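Manipulación segura en el laboratorio – Apuntes de la sesión 2

Antes de entrar en materia, un recordatorio para quienes faltaron en febrero: seguimos con la célula Nostach y con la hoja de registro que preparó Deividas Rimkutė, que está colgada junto al cuadro eléctrico y que os ruego, con todo el cariño, que rellenéis entera (¡también la casilla de observaciones!).

Hoy toca trabajar con vajilla y bandejas. La regla de la casa es que la velocidad se fija siempre antes de acercar la pinza a la pieza, y que nadie mete la mano en la zona de trabajo sin avisar en voz alta y esperar respuesta – aunque el brazo esté quieto, aunque sea un segundo.
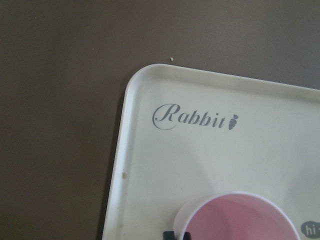 La parada de emergencia se prueba al empezar cada turno, y el resultado se apunta con las iniciales de quien la pulsó. En el curso pasado reunimos casi 273 registros, y 132 venían sin firmar, así que tened paciencia si insisto.

Para la próxima sesión, leed el capítulo de Ottó Pintér sobre límites de fuerza y traed por escrito dos dudas cada uno, por pequeñas que os parezcan.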